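Household Storage of Fresh Vegetables in Grerkstead
Term 2 project report
Bhupendra Sisodia
Submitted Saturday, February 9, 2019

1. Background

Fresh vegetables thrown out before they are eaten make up a large part of household organic waste. The council depot at Horkmont weighs the green bin loads but does not sort them, so it cannot say which vegetables are discarded or how they were kept at home. This project looked at storage habits in two suburbs, Grerkstead and Brullent, and compared them with the amount of produce each household reported throwing out.

2. Method

A paper questionnaire was left at 205 addresses in May. Residents were asked to keep a diary for 20 days and to record each vegetable bought, where it was stored, whether it was covered, and the day it was finished or discarded. Partly used vegetables were entered once only. Diaries with more than two blank days were left out of the analysis. The remaining diaries gave 1,879 entries, which were typed into a spreadsheet and checked against the paper copies.

Storage was coded as bench, pantry, fridge shelf or crisper drawer. Covering was coded as none, paper, cloth, rigid container, plastic bag or cling film. Entries marked "other" were recoded by hand where the comment allowed it.

3. Results

Leafy vegetables were discarded more often than root vegetables in both suburbs. Lettuce and spinach were the worst performers, whatever the covering. Whole cabbage was seldom discarded. Cut cabbage was usually kept in the fridge, and most losses were put down to browning at the cut face.

Film was the usual covering for whole heads of cabbage, and a container or bag for cut pieces.
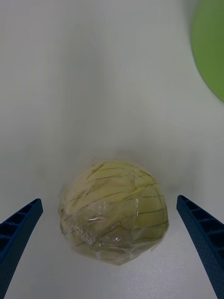

4. Sources of error

The diaries were self-reported and discarded amounts were estimated by eye. Brullent households returned fewer diaries, and larger families are probably under-represented there. Fridge temperature was not measured. The Chaudhary storage scale used for coding was written for shops and has no category for produce moved between the bench and the fridge. These entries were coded by the place where the item spent the most days.

5. Further work

A repeat in winter with a fridge thermometer supplied to each household would allow temperature to be treated as a variable. Kitchen scales would remove the need for estimates.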